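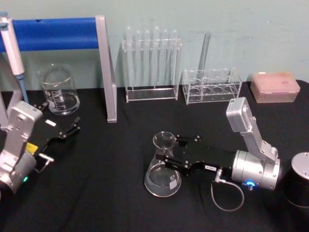 Aivar Jõgi
Second-year student, Health Communication

Project report: Getting people in Largate to read about clinical trials

I picked this project because my aunt spent most of one winter trying to find out whether there was a trial she could join, and she gave up. The information was out there. It was just written for people who already knew what a "phase 2 open-label study" was, and she runs a bakery.

So my question was pretty simple: if you rewrite a trial notice in plain words, do more people ask about it? My supervisor, Rhydian Prosser, told me to keep it small, and I ignored him for a month and then did exactly what he said.

I used two versions of the same leaflet. The first copied the wording you'd get from a registry, long sentences and all. The second was mine – short lines, a box saying who could join, and a phone number in type big enough for my grandfather. Both were about a made-for-class study we called Jora, so no one would be signing up for a treatment by accident (the leaflet said so on the back, and the ethics form made me say it again on the front). I printed 1,000 copies, split evenly, and left them in 6 places, including the library, the pharmacy on Guo Street and the Pominus community center.

I came back every Monday to see what was left. By the end 696 had been taken, and the plain version went faster in every spot except the pharmacy. I still can't explain the pharmacy. The stack of registry-style leaflets was closer to the register there, so maybe that's it, but I didn't write down where each stack was sitting at the start and I should have.

The phone line was more fun! Most callers wanted to know if they would have to stop their current treatment to join a study. A few asked who pays for the parking. I hadn't covered either one, and neither does the registry wording, so I added both to the final leaflet before handing it in.

Things I'd change: I'd number the leaflets so I could match calls to versions, because right now I can only say what people picked up and not what they did next. I'd also get it translated. Two callers were asking on behalf of a parent who doesn't read English, and I had nothing to give them.

Rhydian wants me to try it again in August with a waiting room added. I've already asked the clinic, and they're checking with the front desk.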